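Journal of Household Practice > Volume 12 > Section 3.2
Articles Authors Archive Contact
Filed under: Home storage, cords and cables

3.2 Coiling by hand

Stankevičius and Kolář asked 48 adults in Tidstead to put away a long cable in any way they liked. Most coiled it between the hands, and 172 coils were scored for evenness.

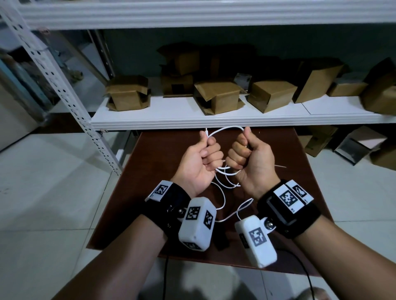

Figure 4. Cable held in both hands over a tabletop.

Loop size was the main source of uneven coils. People who worked at a table tended to let the lower strands rest on it – a habit also noted in Hirkdale. In Figure 4 both fists are closed on the white cable, with a wide oval loop above them and several smaller curves hanging below. We scored such mixed sizes as uneven.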